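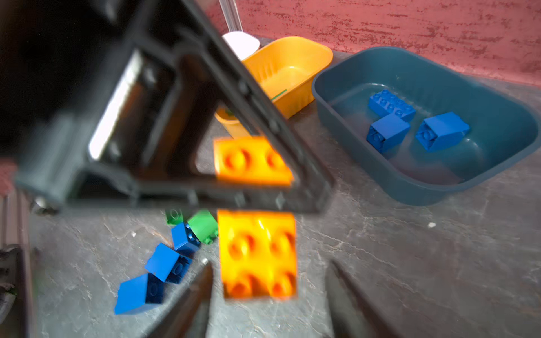

What We Kept From the Toy Closet
June 2022

My sister and I finally did it, friends. After putting it off through two Christmases and one very long winter, we drove over to Mom's place in Panumthorpe and cleaned out the toy closet under the stairs. I packed sandwiches. I packed tissues too, and I'm glad I did!

If you've been reading Clutville for a while you know I'm a sorter by nature. I like a bin with a label on it. But I was no use at all for the first hour, because every single thing I picked up had a story attached and I felt I had to tell it (Teresa, my sister, was there for all of these stories the first time around and was very patient about it).

The stuffed animals were the hardest. We let ourselves keep 2 each, and I went back and forth over a rabbit with one ear for longer than I'd like to admit. The board games went quickly, mostly because the mice had been at them. The building bricks we didn't even discuss. They were always staying. They survived the move from Bavholm, four cousins and a flooded basement, and all they ever needed was a soak in the sink with a little dish soap and a night on a bath towel. My grandson will be three in July and he's just the right age for the big chunky kind.

We found other things in there as well. A shoebox of birthday cards, a jump rope, and my third grade report card, which says I talk too much. Mrs. Ndung'u had me figured out early, bless her. I'd give a lot to sit in her classroom again for one afternoon, with the radiator clanking and somebody's wet mittens on top of it.

By supper we had 13 bags by the front door and Mom was going through them, quietly taking things back out. We let her. I think she rescued the jump rope.

Next week I'll write up the linen closet, and I do still owe several of you the rhubarb cake recipe. It's on a card somewhere in this kitchen and I'll have it typed up by Sunday.

— Teresa Ó Néill's big sister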